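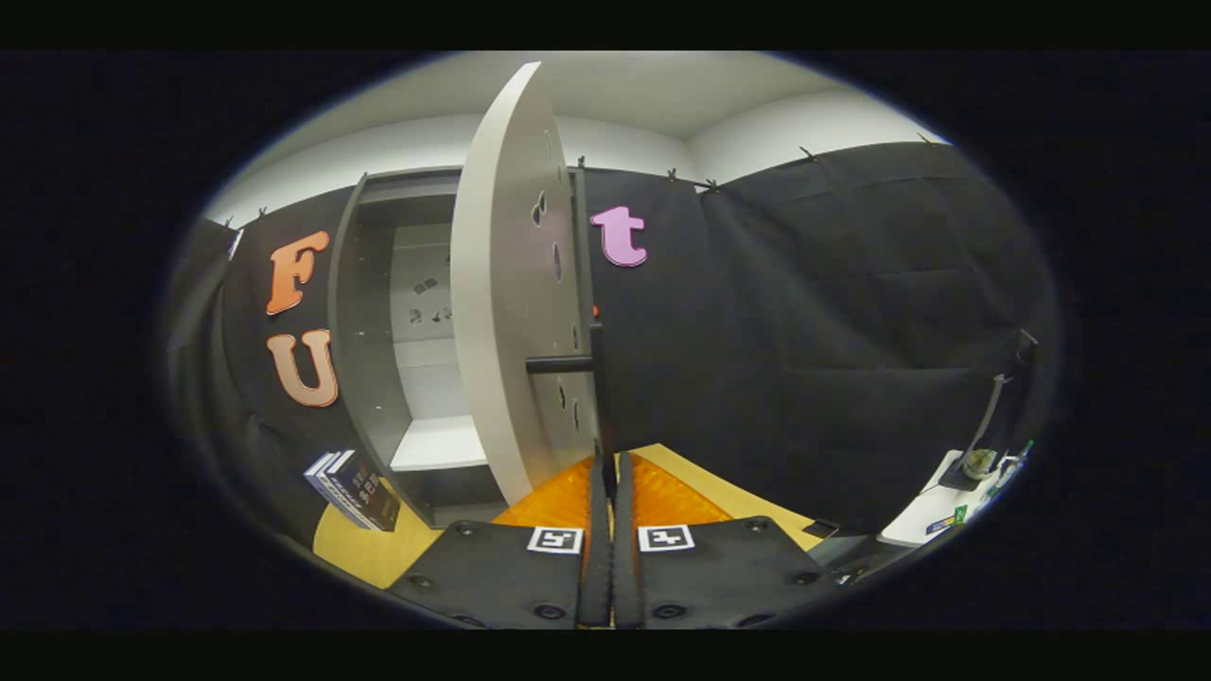 5 min read

September, bench notes, cabinet corner

Back on the gray cabinet today, the one with the big white door. I'd promised to write up where we are with it before I forget, and I have already forgotten some of it, so if your memory of last week differs from mine please scribble in the margin. I won't be offended!

Hinges first. The door was dragging again this morning when I came in (9 a.m., coffee not yet working) and my guess was the upper hinge, as usual. Backed the screws out half a turn, lifted the door with my foot on the toe of a flat bar, snugged them up again. Better. Then I went down to the lower hinge and found one screw that spun and spun and never bit. Stripped hole. I packed it with glue and two toothpicks, which is my grandmother's repair and still the best one I know, and left it alone until after lunch. Held fine when I drove the screw back in. If it lets go again we should drill it out and plug it properly, but I'd like to get through the month first.

Wichai Chantharasri came by while I was on the floor and asked whether we could just fit the Kotska hinges, the ones in the blue tub. We could, except the cup is a different depth and I'd have to recut the door, and I don't want to recut a curved door freehand. I said maybe. He wrote down "yes," I saw him do it. So for the record: maybe.

Shelf. It had been sitting one peg low on the right since whoever last had it out (possibly me). Pulled it, wiped it down, put it back level. I loaded it with the 5 kg weight in the middle and left it for 50 minutes while I did other things, then laid the straightedge across. No sag I could see light under. I did the same with the weight at the front edge, where people actually lean on it, and that was fine too. I think we can stop worrying about the shelf.

The pegs themselves are a mixed bag, though – some of the steel ones, some of the plastic ones from the Wuvero kit, and the plastic ones are a hair thinner. They rattle if you slam the door. I've put four matching steel ones in and dropped the rest in the jar by the vise. Please don't mix them again, I'm begging.

Then stickers, which took longer than all the carpentry put together. My opinion on the stickers has changed twice since we started and may change again. I like them on the inner face of the door, where you see them as soon as it swings open: the camera up top, the black button one, the little "OK", the hand, the calculator. They're cheerful and they're at a height where you don't have to crouch. The ones on the back wall I'm less sure about. They're small and most of them are dark, and from across the room they could be holes or bugs.

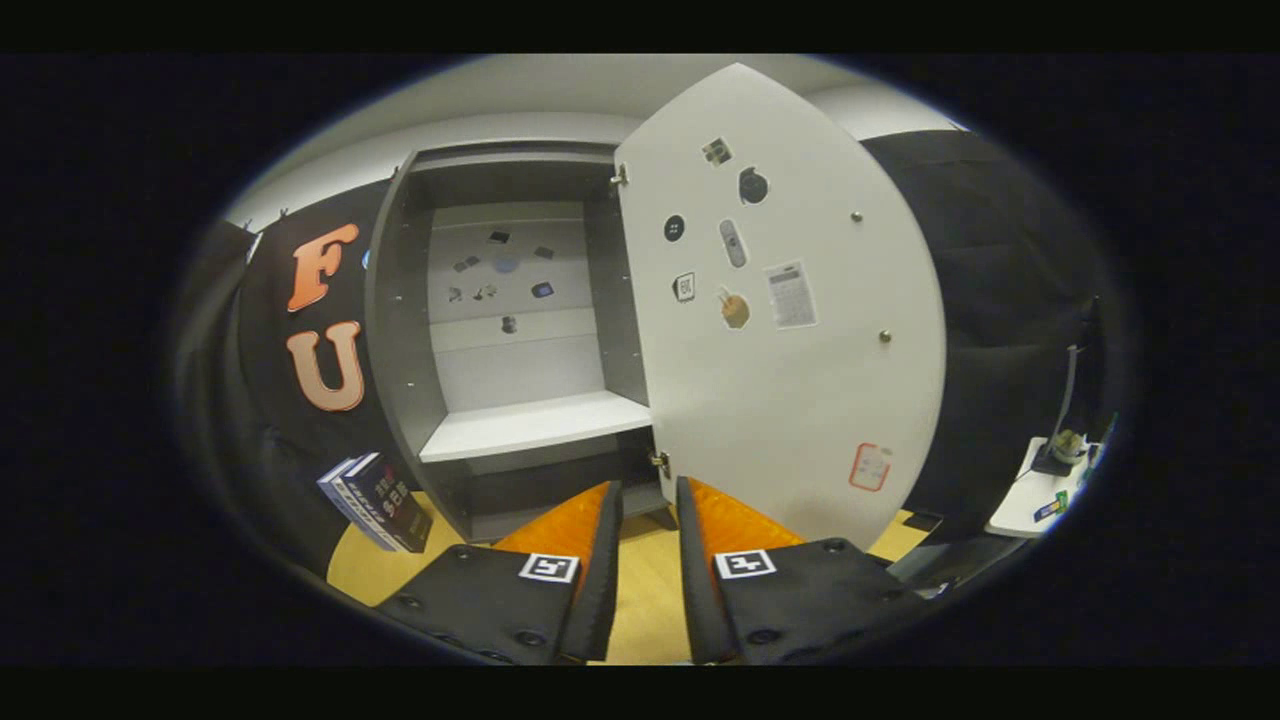
What I'd like to try is bigger and brighter for the back wall, and fewer of them. The round purple-blue one reads well, and so does the blue phone, so color is doing most of the work and I'd follow that. We have a roll of 200 from Tefera that I haven't opened. It's mostly food and animals, if I remember the order right. Might be fun to have the back wall be one family of things and the door another. Wichai thinks they should stay mixed. We went back and forth on this for a while and got nowhere, so it's parked.

Cleaning note: I tested two ways of getting a sticker off the white surface, using spares on an offcut. Hair dryer on low and a plastic scraper, slow, comes away almost in one piece. Citrus cleaner works as well but leaves a greasy halo that you then have to chase with dish soap, and I got some under the edge banding and had to blot it out. So, hair dryer. Keep it moving or the finish goes soft (ask me how the offcut looks now).

Handle. The short black one on the outside of the door is good in the hand and I don't want to swap it. I did check that it was tight, and it was a little loose, a quarter turn. I've added a dab of the blue thread stuff. Give it overnight before anyone yanks on it.

While I was over there I looked at the foam letters on the curtain too. I love them, I really do, and the orange F makes me happy every time I walk in. But the pins we used are too short for fabric with folds in it and the letters creep. I've ordered longer ones through Brultiden along with more of the black clips for the rail. If the curtain gets moved before they arrive, take the letters down first and lay them flat, please, the foam dents if you stack anything on it and the dents don't come back out. Learned that with the old set.

Paint: the gray on the side panels has a scuff down low, near where the mop bucket gets parked. I had the leftover tin open and gave it a stir but it has skinned over badly, and what was underneath looked a shade darker than what's on the cabinet. Didn't risk it. Need to strain some through a stocking and do a test patch on the back, where it won't matter if I'm wrong.

To do, in no order: test patch with the strained gray. Lower hinge, check the toothpick screw again in a few days. Open the Tefera roll and lay some out on the floor before sticking anything. Ask Wichai for the Kotska drilling sheet so that "maybe" can become a real answer. Find the felt dots for the door, I know we had a whole card of them and it isn't in the drawer marked felt dots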